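Home Guides Care and Repair Fit Shop Notes Search

How to wax a cotton jacket at home (and when to leave it alone)

Oct 17, 2019

I put off rewaxing jackets for years on the grounds that the people telling me to do it were mostly the people selling wax. I still think the job is recommended far too often. But a waxed cotton jacket does dry out in the end, and paying a shop to do it costs more than I would spend on anything with a corduroy collar. So this is how I do mine, with the parts I don't believe in taken out.

Does it need doing at all?

Most labels say once a year. Ignore them. Flick cold water on the shoulders, the tops of the sleeves and the back below the collar. If it beads and rolls off, hang the jacket up again and go and do something else. If it soaks in and leaves a dark patch, that area wants wax. On mine it is nearly always the shoulders and the creases inside the elbows, while the body panels carry on perfectly well.

A faded look proves nothing. Plenty of jackets go pale along the seams and still keep rain out.

What you need

A tin of wax dressing meant for clothes. I have used the Horkton tin and the Favurico one, and if you took the lids off I could not tell you which was which. The Favurico costs more and has a nicer lid. Don't use furniture polish or candle stubs, whatever you've read.

A saucepan of hot water to stand the tin in.

A lint-free cloth or a plain sponge you are happy to throw away.

A hairdryer. Any hairdryer.

Old newspaper or a dust sheet, plus a flat surface at about hip height.

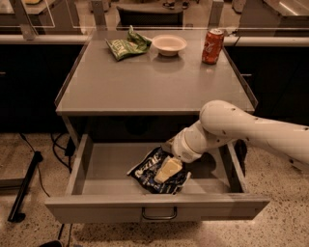 You do not need the special brush, the apron, or the "preparation spray" that Horkton sells alongside the tin. I bought the spray once. It smelt of oranges and left the cloth exactly as it was before.

Cleaning first

Brush off dried mud with a stiff dry brush, then wipe the whole outside with a sponge and cold water. No soap, no washing machine, no tumble dryer. Detergent strips the wax out and hot water does the same, and after that you are no longer topping up a jacket, you are starting one from nothing.

There are now washes that claim to clean waxed cotton without harming it. Perhaps they do. I tried one on a sleeve and ended up waxing that sleeve twice.

Let it dry on a wide hanger, away from radiators. Overnight is usually enough. Check the pocket corners, which stay damp longest, and don't start until they're dry.

Putting the wax on

1. Stand the open tin in the hot water until the wax is runny all the way down. Keep the water out of the tin. Take the pan off the heat before you begin.

2. Lay the jacket out flat, fastened up, with the collar folded inwards. Keep wax off corduroy, off the lining and out of the inside of the pockets.

3. Dip the cloth, squeeze most of it back into the tin, and rub into a patch the size of your hand. Work it in small circles. A thin coat is plenty. Everyone uses too much on the first go, me included, and then sticks to car seats until spring.

4. Do the seams next. Run the cloth along the stitching, pressing hard. Rain gets in here before it gets in anywhere else.

5. If the wax in the tin goes cloudy, warm it again. Trying to spread it cold leaves white smears.

6. Go over each panel with the hairdryer on warm, moving it about, and wipe the surplus away as it melts. When the surface looks even, stop.

7. Hang it somewhere you don't mind smelling of wax, clear of other coats. Give it 2 days. The tin says one night, and the tin is wrong.

One 100 ml tin should see to a man's medium jacket with some left over. If you have got through the lot, see step 3.

About the "lifetime" dressings

Every few years a firm brings out a dressing that supposedly never needs renewing. The Jarkham one is the current favourite. I put it on the left shoulder of an old jacket in February and ordinary wax on the right, and wore it through a wet spring. Both shoulders let water in by the end of summer. One jacket proves very little, I know, but it is one more than the leaflet mentions.

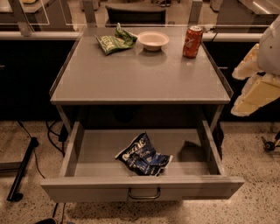
Amundsen wrote in to say that I was being unfair to Jarkham, that the stuff has to be put on in 3 thin coats with a night between each, and that one thick coat would fail whatever the brand. Fair enough, although the instructions in my box said a single coat. I have not had the patience to try it the long way.

Mending small holes

Wax won't close a hole, and anyone who says it fills pinholes has not stood in proper rain. Patch from the inside with a scrap of waxed cotton, small stitches, then wax over the stitching on the outside. Thorn snags that haven't gone right through can be left.

If the jacket is sticky, musty or has white bloom on it

Bloom is just cold wax and goes with a hairdryer. Stickiness means too much dressing, so warm it and wipe it, several times if need be. Mustiness is harder. Airing helps a bit. I have never had a scented product do anything except add a second smell.

Contact: use the form on the Care and Repair page | Ref. 2490 | © 2019 | Back to top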